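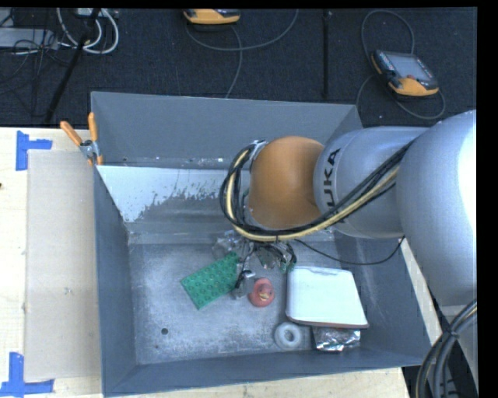 Plavama Community Help
Home > Storage and tidying > Metal

Old metal bin for toys, what to do with the floor of it?

Asked 2023-09-10
Viewed 1396 times
3 answers

Got a big grey metal bin, open top, tall at the back and low at the front, the front edge runs up on a bit of a slope to the right. Want it for the toy brick and bath toy overflow. Right now it's got one green brick and a red rubber duck in it, so plenty of room to go.

Problem is the floor. Scuffed all over, cloudy pale patches that I can't work out, and up the back on the sloping bit there's a whitish area with ragged speckly edges. Also a little round hole in the bottom near the front left, and a tiny reddish brown spot beside it. Rust??

So
- do I need to strip it or is a clean enough
- plug the hole or leave it
- will the colour come off on the toys
- anything to stop it being so LOUD, bricks in a metal bin at 6am is not great

It's sitting on a wood tabletop at the moment and I'd like to not wreck that either. Paid $60 for it at the Redcombe tip shop so don't want to spend heaps more. Kids are 2 and 5 if that matters.

Tags: metal, toys, storage, rust

Answer 1 (marked as helpful, 4 votes)

Wouldn't strip it. Start with warm water and dish soap, soft brush, rinse, dry it properly with an old towel and then leave it in the sun an hour. Half of what looks like damage on old grey metal is just muck.

For the pale patches try white vinegar on a rag on one small bit first, wait a few minutes, wipe, rinse. If they go, it was scale or soap. If they don't, could be the metal itself has dulled or it's galvanised and gone chalky, and then leave it alone, no more vinegar, it eats zinc. Don't go at it with steel wool either. Same for the whitish bit at the back, if it powders off on your finger when it's dry wash it again with gloves on and seal it before any toys live in there.

Reddish spot: rub with a damp rag. Comes off = dirt or a paint mark. Stays and feels rough = rust, sand just that spot with fine wet and dry, wipe, dab of metal primer. Takes ten minutes, most of it waiting.

Hole: run your finger round it (carefully) and see if the edge is sharp. I'd leave it open myself, a drain hole is handy if ducks are going in half wet. If you hate it get a rubber grommet from the hardware, measure first, they come in about a million sizes.

Noise is easy. Cut a bit of foam mat or old yoga mat to fit the floor. Don't glue it, you'll want to lift it out and wash under it. Felt pads underneath for the table, the thick ones.

Oh and check the top rims all the way round with a 2 yr old in the house. File down anything that catches, or get that push-on rubber edging, sold by the metre.

Answer 2 (2 votes)

agree w/ above but old paint can have lead in it, if any of that grey is paint and not bare metal get a test kit before sanding ANYTHING. And dont let the little one chew stuff out of it till you know. I got mine at the Iltby hardware, can't remember the price, was cheap.

Also keep the ducks seperate. They hold water inside and go black and manky, squeeze them out first and stand them on a towel overnight. Mesh bag over the tap works better than any bin tbh

Answer 3 (0 votes)

just buy a plastic tub?? we have the Ulloa ones with the clip lids, had them for years

Comment from asker

Thanks for the first two. Vinegar test tomorow, test kit before that I guess. Hadn't thought about the rims. Anyone know if the push-on edging stays on round a corner or do you have to cut it?

Reply
Cut it. Little V notch out of the inside and it folds round fine.

Related questions
Getting marker off toy bricks (162 views)
Felt pads keep sliding off table legs
Bath toys, bleach or bin?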